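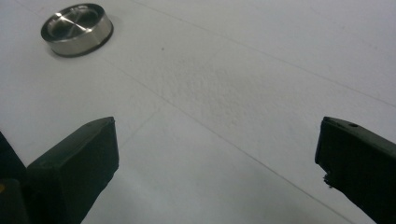 What is a brushed finish on metal?

It is a surface covered in very fine scratches, made on purpose with an abrasive belt, wheel, pad or wire brush, so that the metal keeps a soft shine without acting like a mirror.

Brushed metal

Brushed metal is metal whose surface has been worked with an abrasive to leave a regular pattern of shallow lines, known as the grain. Stainless steel and aluminium are the metals most often treated in this way, followed by brass, copper, nickel and titanium. The finish turns up on kitchen sinks, lift doors, watch cases, saucepans, door handles, hi-fi fronts, handrails and whole buildings, and it is one of the most pleasing things that can be done to a plain sheet of steel with very simple tools.

The finish goes by several names. Satin is the commonest of them, though some workshops keep that word for a finer and duller surface. Hairline describes long unbroken lines running the full length of a sheet. Butler finish is an old silver trade term for the gentle network of marks left by years of hand polishing, later copied by machine on new pieces.

How it works

A polished surface sends light back in an orderly way, and the eye sees a reflection. A sandblasted surface scatters light in all directions and looks evenly dull. Brushed metal sits between the two in a most interesting manner. Each scratch behaves like a tiny curved mirror lying on its side. Light is spread out widely across the grain and hardly at all along it, so a round lamp reflected in a brushed panel is stretched into a long streak at right angles to the lines.

In physics this uneven behaviour is called anisotropic reflection. It explains why two panels cut from the same sheet can look like different metals when one of them is turned by a quarter turn. Fitters know this well, and many sheets are supplied with an arrow on the protective film so that every piece on a wall can be hung with its grain running the same way.

Round parts give the loveliest results of all. When a disc is spun and an abrasive is held against it, the lines form circles about the centre. Under a lamp the streaks then appear as bright wedges that meet in the middle, and they swing round as the viewer moves. The same fans of light can be seen on the base of a saucepan, on a volume knob and on old gramophone records, where the grooves do the work of the scratches.

Making the finish

Nearly all brushing begins with a surface that is already smooth. Dents, weld marks and deep scratches are taken out first with coarse abrasives, and each later stage uses a finer grade to remove the marks of the one before. Skipping a grade is the usual beginner's mistake. The deep lines stay hidden while the work is dusty and then show up clearly as soon as it is wiped.

Flat sheet is normally run under a wide belt. The belt speed, the pressure and the age of the abrasive all alter the look, and a new belt cuts noticeably harder than a worn one. Good finishers run a few scrap pieces through before starting on the real job. Oil or a water-based coolant may be used to carry away heat and metal dust, and wet belts tend to give a cleaner, brighter line than dry ones.

Small parts are brushed with wheels made of nylon web loaded with grit. The web gives a little, so it follows curves and does not dig in at the edges. Tubes are passed between belts that wrap around them, or turned in a lathe while a strip of abrasive cloth is held against the outside. In a lathe the lines run round the tube, while on a belt they can be made to run along it, and the two kinds look quite out of place side by side on one railing.

Hand brushing is still widely done and is a joy to watch when done well. The worker wraps a pad round a flat block and draws it in straight, full-length strokes, always in one direction, lifting the block at the end of each. Stopping halfway leaves a curved hook in the grain that catches the light.

Main kinds

Linear brushing, with all the lines parallel, is the plainest and most common. Circular brushing puts the lines in rings around a centre. Sunray brushing, much loved by makers of watch dials, has lines that spread out from the middle like the spokes of a wheel. In a cross-brushed finish, two sets of lines cross each other, which softens the streak of light and hides later scratches better than any single direction can.

Vibration finish, also called orbital or non-directional finish, is made of countless small overlapping loops. Since it has no grain, panels can be hung either way up. Engine turning, a close relative, is made by pressing a small spinning abrasive rod on the metal again and again so that the rings overlap like fish scales – a decoration familiar from the dashboards of early motor cars.

Workshops and collections

The small town of Predow has a long connection with the craft. Its best-known workshop, Prantl, began by finishing tableware and moved on to lift panels and shop fittings as stainless steel became cheaper. At its busiest the works employed 19 hand finishers, who were paid by the piece and marked the back of each panel with a punch of their own.

Much of what is known about them comes from the finisher and collector Lorenz Frei, who trained at Prantl and kept sample plates throughout his working life. His collection, now held at Cilside, contains nearly 4,000 plates in steel, brass and nickel silver. Of these, 502 are fully labelled with the abrasive, the lubricant and the name of the person who made them, and they remain a wonderful record of a trade that wrote very little down. Visitors are allowed to tilt a selection of the plates under a movable lamp, which is much the best way to understand them. A new catalogue of the labelled plates was issued on August 24, 2020.

Frei sorted his plates into 13 families according to how the reflection moved when the plate was turned. One of them, the Zekano pattern, is hardly found outside the Predow district. It is made by brushing a sheet along its length and then going over it very lightly at a shallow slant. From the front it looks like ordinary linear brushing, but seen from one side a second, fainter streak comes into view. The plates showing it have been on display at Cilside every December.

Strengths and weaknesses

The great practical advantage of brushed metal is that it forgives. A mirror polish shows every touch, while small marks running with the grain of a brushed surface are barely noticed. Marks running across the grain are another matter and stand out badly.

The grooves do collect things. Finger grease spreads along them and darkens the surface, and on uncoated aluminium it can be stubborn. In stainless steel, a rough brushed surface holds salt and dirt more readily than a smooth one, so outdoor work near the sea calls for a fine grade and regular washing. On walls and cladding the grain is often set upright, which lets rain rinse the lines clean.

Steel wool and wire brushes made of ordinary steel should be kept away from stainless work. They leave specks of iron behind, and these rust and give the false impression that the stainless steel itself has failed.

Care and repair

Warm water, mild soap and a soft cloth are enough for most brushed surfaces. Wiping should follow the grain, and the metal should be dried straight afterwards where the water is hard. A light scratch in bare steel can often be blended with a fine nylon pad, using long strokes that run well past the damage at both ends. Plated, lacquered and anodised parts cannot be treated like this, as the pad will go through the coating – a thin layer of nickel on a tap may be gone in a few strokes.

See also: Engine turning, Electroplating, Lapping, Patina, Sandblasting

Filed under: Metalworking | Surface finishes | Decorative techniques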